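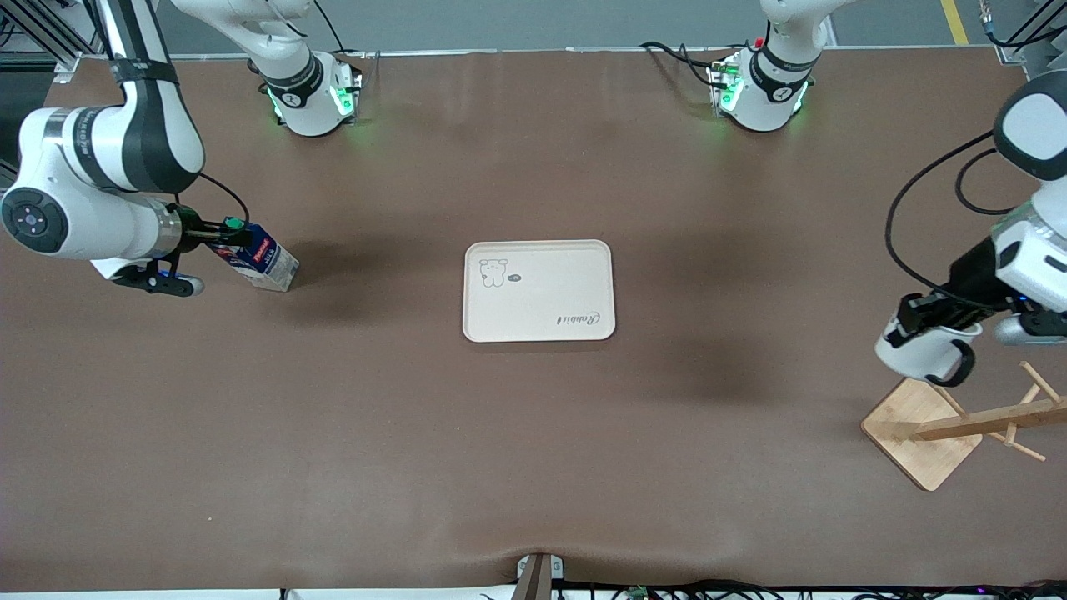
*Two-arm station with milk carton, tray and mug tree. Household handling collection, Prunditham site.*

# Fewer Tasks, Better Records

Position paper, Jotwood Data Practice Office, 9/14/23

Organizations that gather examples for learning systems are usually judged by volume. A funder asks how many demonstrations were recorded, a partner asks how many hours, and the reply goes into a table beside the replies of other groups. This office has supplied such figures for as long as it has existed, and it will go on supplying them. It is our view, however, that the count has come to stand in for a judgment that should be made separately, and that the household handling program at Prunditham would be stronger if it recorded less and wrote down more.

The program's present target is 2000 accepted demonstrations. The figure was set before the first arm was mounted, and it was borrowed from the planning document of an earlier effort, Ononel, whose tasks were shorter and whose objects were nearly all rigid blocks. Pouring, placing and hanging are different work. An operator who moves a carton over a tray must decide how far to tilt it, how high to hold it and what the second arm should be doing in the meantime. Two competent operators will make those decisions differently. Both records may be accepted, and a learner given both will receive no indication of why they differ.

We do not propose that operators be drilled until they all move alike. Variation is the reason for having several operators in the first place. What we ask is that variation be chosen and labeled. When an operator elects to keep one arm waiting near the next object while the other completes its motion, that choice should be entered in the session log. At present the log has a field for the task name, a field for success and a field for remarks, and the last of these is left blank in most entries we have reviewed.

The internal review of September examined 455 accepted demonstrations in detail. Of these, 60 were found to have starting arrangements so close to one another that the reviewers could not tell them apart without the time stamps. Each had been passed as a separate example. In a formal sense each was one, as the arms traveled slightly different paths. For the purpose of teaching a system to cope with a kitchen, their combined worth was far less than the total suggests, and the operators' time could have been better spent.

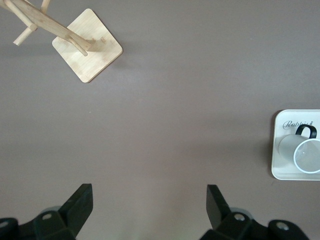 Starting arrangements deserve more care than any other part of the protocol. The written instruction for the hanging task says only that the mug should be "on the tray" and the tree "within reach," and operators understandably settle into a habit: mug upright, handle outward, tree square to the table. A mug lying on its side on the tray, with its black handle arching up and the base of the tree turned well away from square, presents a different problem. The gripper has to meet the handle or the body at another angle, and the pegs no longer point where they usually do. Arrangements of this sort ought to be required by the protocol in a stated proportion. They are now left to the initiative of whoever resets the table.

A second matter concerns rejected records. Under current rules a demonstration that ends in a drop or a missed peg is deleted at the close of the session. The Farahani group, which shares our storage and has kept its own rejected sessions from the start, reports that it consults them often when a trained system fails in a familiar way. We recommend the same practice here. Storage costs money, and the objection raised on that ground is a fair one, but the sum is small beside the wages paid to make the record in the first place. A failed attempt followed by a sensible recovery is also something a household machine will badly need to have seen.

It has been argued against this position that scale corrects for everything: with enough demonstrations, the careless ones are outweighed and the repeated ones do no harm. That may hold for programs able to record at a scale far beyond ours. Prunditham has a limited number of stations and a fixed budget for operators. At our size, a habit shared by a few people can color the whole collection, and no later stage of the work is well placed to remove it.

The office therefore recommends three changes for the coming period. The target should be restated in terms of distinct starting arrangements, with a cap of 20 accepted demonstrations for each. The remarks field should be made mandatory and should record which arm acted first and whether the other was moving or waiting. Rejected sessions should be retained under a separate label, open to any project team that requests them – including teams outside the household program.

Some funders will see a smaller number in next year's table. We would ask that the arrangement count be printed beside it, and that program leads be given time at the review meeting to explain how it was reached. Comments on this paper may be sent to the office through the usual project channel before the end of the month.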